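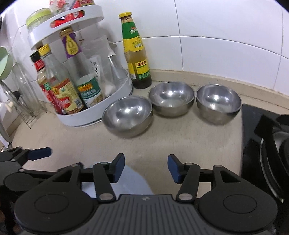
I've been making bread at home since the spring we moved to Tellville, and the thing that changed my loaves most was giving up on volume measures. A cup of flour can be a very different amount depending on how hard you scoop it. I bought a cheap kitchen scale on a Tuesday and haven't used a cup for flour since. The scale zeroes out with the bowl on it, so any bowl works. I like stainless steel ones like the three along the back of the counter there, and I put flour in one, water in another and the starter in the third.

My usual batch is 1000 grams of flour, and it makes two loaves. I use bread flour from the mill store in Stirbridge, with a little whole wheat when I have it. Water is 700 grams in winter and a bit less in June, when the kitchen gets humid and the dough goes slack. Salt is 20 grams. I tried 15 for a while and the bread tasted flat.

The first rise takes 5 hours on a normal day. I fold the dough four times in the first two hours and then leave it alone. After shaping it goes in the fridge overnight — I used to skip this and bake the same evening, but the crust was pale and the crumb was gummy near the bottom.

The oven here runs cold, so I set it 25 degrees higher than the recipe says. Next I want to try the rye that the Killard market sells in small bags. The last time I went they were out of it.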